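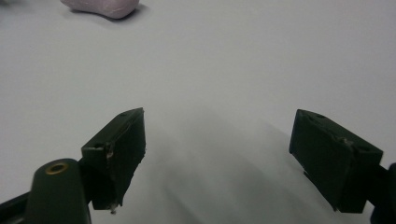 The packing side wants to know, in writing, whether the arm gets a tea break as well. I said I'd look into it. Noted 18 February 2021, Lerside shop.

Fingers are still the dark green pair. Scuffed along the edges, one chip showing pale underneath. Leaving them on until the Trillach spares come in — ordered in October, so any year now.

**Shift log**

- 2,220 picks, 125 of them redone by hand
- cycle time set for 200 an hour, which Omum calls conservative and the benches call showing off
- handover now 30 minutes, mostly complaints

Two people who used to pick now mind the reject bin and hate it. It's quieter and there's less lifting, but they can't talk across the belt anymore and the radio has become political. Asked for a rota so nobody gets the bin twice running. Thoroddsen's manual has a chapter on "operator engagement" — four pages, one of them blank.

To do: move the stop button to where a short person can reach it. Rota on the door. Answer re tea.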